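Wer prüft den Dienstleister meines Dienstleisters?
Ein Gespräch mit Lena Wieczorek über Unterauftragnehmer, Ausstiegspläne und zu lange Listen

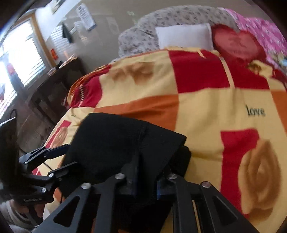
Lena Wieczorek leitet bei der Briminura in Tristberg die Auslagerungskontrolle, und am liebsten spricht sie über die Firmen, mit welchen ihr Haus gar keinen Vertrag hat. «Unser Vertragspartner ist bekannt. Dahinter wird es dunkel», sagt sie. Für unser Gespräch hat sie sich einen Vormittag freigehalten. Wenn sie neuen Kollegen ihre Arbeit erklärt, greift sie zu einem häuslichen Vergleich: Eine Lieferkette sei wie eine Patchworkdecke auf dem Bett, man sehe die einzelnen Flicken, aber die Nähte prüfe man erst, wenn eine davon aufgeht.

Die Briminura führt in ihrem Register 2.811 Unterauftragnehmer. Bei 1.868 davon ist heute bekannt, welche Leistung sie erbringen und in welchem Land. Beim Rest fehlt mindestens eine der beiden Angaben. «Im Januar war das Verhältnis noch umgekehrt», sagt Wieczorek, «darum bin ich mit dem Stand nicht unzufrieden.»

Den Anstoss gab der Ausfall bei Slaoui, einem Rechenzentrum, das in keinem ihrer Verträge genannt war. Neun Dienstleister der Briminura waren davon betroffen. «Wir hatten neun Verträge und meinten, das Risiko sei verteilt. Es lag aber alles am gleichen Ort.»

Seither verlangt sie, dass jeder wichtige Partner einen Wechsel seiner Unterauftragnehmer 31 Tage vorher meldet. Nicht alle waren einverstanden. Mit Jemness, dem Anbieter für die Lohnabrechnung, wurde etwa 9 Wochen über diese eine Klausel verhandelt. Am Ende wurde sie unterschrieben, jedoch ohne Widerspruchsrecht. «Das ist ein Kompromiss, mit dem ich leben muss.»

Ob kleinere Unternehmen sich so einen Aufwand leisten können? Wieczorek überlegt lange. Man solle mit den kritischen Leistungen beginnen, meint sie, und dort zuerst den Ausstiegsplan lesen. «Oft steht darin nur, dass man einen anderen Anbieter suchen wird.» Ihre eigenen Pläne werden bis zum 31. Juli überarbeitet, jener für Jemness kommt als erster an die Reihe.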